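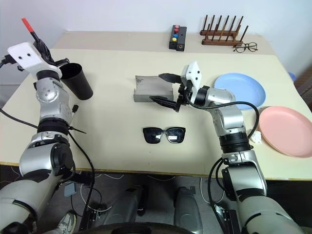 The table in the demonstration room, with the sunglasses still in the middle.

Itsuki Hattori had ticket number 274, and he waited all morning to hear it. When the woman from Cirkard called him at last, the other visitors moved a little to let him pass.

"Please choose one thing," she said. "The robot will give it to you."

He looked at the table. There was a pink plate, a light blue plate, a black cup. Near the wooden rack lay a pair of clear glasses with thin dark frames, and these he could not stop looking at. His father had worn such glasses for 11 years at the Skamex factory, where he packed boxes by hand until one day in May they told him to stay home.

"The sunglasses," said Itsuki, for he did not want to say the other.

The silver arms waited over the table. He had come here to be angry, and he had prepared a sentence for it in the train. Now the sentence seemed too long.

"Is it slow?" he asked.

"It is careful," the woman said. "Some people like it, some people get bored."

"My father was also slow," said Itsuki.

She did not know what to answer, so she pressed the key, and they both leaned forward to watch.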